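Praltora Touchline 9 tactics board: long-term review

August 6, 2014

The Praltora Touchline 9 is a folding magnetic tactics board for football coaches. It opens to 72 cm across, closes along a central hinge, and comes with two sets of player discs, a ball marker, a pen and a zipped sleeve. It sits in the middle of the Praltora range, above the clipboard model and below the wheeled whiteboard that clubs tend to bolt to a dressing room wall and forget.

I have used it through the second half of last season and most of pre-season with an under-16 side and, on Sundays, an adult side two divisions above the bottom. Before that I had a Dirnemico Pro Folder for three seasons, so most of the comparisons below are with that.

Construction

The board is two steel-faced panels in an aluminium surround. The pitch markings are printed under the writing surface, so they do not rub away with the pen. On the Dirnemico the markings sit on top, and by the end of the second season one penalty area had gone and half the centre circle with it.

The hinge is the part to look at before buying any folding board. A loose hinge leaves a step along the halfway line, and discs catch on it when you slide a midfielder forward. The Touchline 9 had no step out of the box. After seven months there is a slight one at the bottom end, enough to feel with a fingernail, and discs still pass over it. The catch is plastic and has a small amount of play. It has not opened by accident in the bag.

The corners are capped with rubber. One cap came off in April and went back on with contact adhesive. A replacement set can be ordered but the postage costs more than the caps.

Weight is reasonable for a steel board. It can be held up in one hand for the length of a half-time talk, although the arm knows about it by the end. An eyelet at each top corner takes a hook or a cable tie, and I generally hang it from the fence.

Discs and magnets

You get eleven discs in each of two colours. Both sets are numbered on one side and plain on the other. The numbers run from 1 to 11 only, which is a nuisance for any side using squad numbers. I write initials on the plain side with the supplied pen and wipe them off afterwards.

The magnets hold well. With the board upright and in a moderate wind, no disc moved. The Dirnemico discs would creep downwards over ten minutes, so that a flat back four became something less flat while it was being explained. The stronger magnets have a cost, however. The discs are thin, the edge is square, and with cold hands they are hard to lift. Sliding them is easy. Picking one off to make a substitution takes a thumbnail.

Stacked discs stick to each other firmly and must be slid apart. There is a pocket for them in the sleeve, with no divider, so the two colours end up mixed. I use two small freezer bags.

The ball marker is too small. From the back of a group of sixteen players it cannot be seen at all. I replaced it with a fridge magnet in the first week.

Writing surface

The supplied pen is fine-tipped and dries quickly. Lines are visible at the distance you would expect for a group standing in a half circle, but a broad-tipped pen is better for arrows. Marks wipe away cleanly with the felt cap on the day they are made. Left for a week in the sleeve, they leave a grey shadow that needs spray cleaner.

In light rain the surface is usable for discs and useless for the pen, which is true of every dry-wipe board I have tried. In low evening sun there is a good deal of glare. A matt finish would solve this and Zodell offers one on its boards, at a higher price and with poorer wiping. I borrowed a Zodell for two sessions and would not swap, but anyone who coaches mainly under floodlights should look at one first.

Use on a match day

Set-up time is nothing to speak of. Open, press flat, put out the discs. The back of the board is a half pitch at a larger scale, and this is the side I use most. Corners and free kicks need space in and near the penalty area, and on a full-pitch board of this size the discs overlap as soon as you put eight players in the box. On the half-pitch side they fit, with room for arrows.

Turning the board over means taking all the discs off first, or at any rate accepting that the ones underneath will get knocked. There are enough discs for one side only. A third set would fix that, and Praltora sells one separately.

For the under-16s the board gets three or four minutes before training and the same at half-time. Longer than that and they stop looking. With the adults it is mostly used to settle who picks up whom at corners, and for that it has been worth the money by itself.

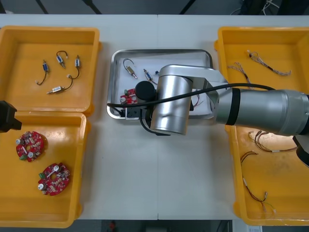 Touchline Kit Reviews

Durability

Apart from the corner cap and the slight wear in the hinge, there are two faults to report. The zip on the sleeve split at the curved corner in its fifth month. It can be worked back together by hand, but it will go again. The sleeve material is otherwise sound and has kept out water. The second fault is a chip in the printed surface near one corner flag, caused by dropping the board on tarmac. Rust has appeared at the chip as a thin brown line and has not spread since I put clear nail varnish over it.

Praltora claims the surface is good for 1000 wipes before any loss of finish. I have no means of checking this and have not tried. At my rate of use it shows no dull patches.

Alternatives

The Dirnemico Pro Folder is cheaper and lighter. The hinge is as good. The markings and the magnets are both worse, and those are the two things a tactics board is for. For a parent taking a team for one season it would do.

The Zodell is the better made board, with a metal catch and a padded case, and is heavier by enough to notice on the walk from the car park. The matt surface suits some grounds and some kick-off times.

Nasr makes a roll-up version in flexible sheet, held flat by weights at each end. It packs down to the size of an umbrella. I tried it at a September coaching day last year and found it needs a table or a flat wall, neither of which is on offer at most of the pitches we play on.

There are also tablet apps, which are good for planning at home. Outdoors the screen is too small for a group and too dim in daylight.

Faults in order of annoyance

The sleeve zip. The ball marker. The square edge on the discs. The lack of numbers above 11. Glare in the evening.

Verdict

The Touchline 9 does the main job well. Discs stay where they are put, the markings last, and the half-pitch side on the back is more use than the front. The accessories are below the standard of the board, and a buyer should allow for a broad pen, a bigger ball marker and possibly a different bag. I would buy it again at the current price, and would look harder at the Zodell if the difference between them ever fell much.

Clubs ordering for several age groups should note that the discs are sold in bulk tubs of 200, unnumbered, in four colours. They are the same discs as in the box. One tub would supply every team we run, with plenty left over for the ones that go down the drain by the changing rooms.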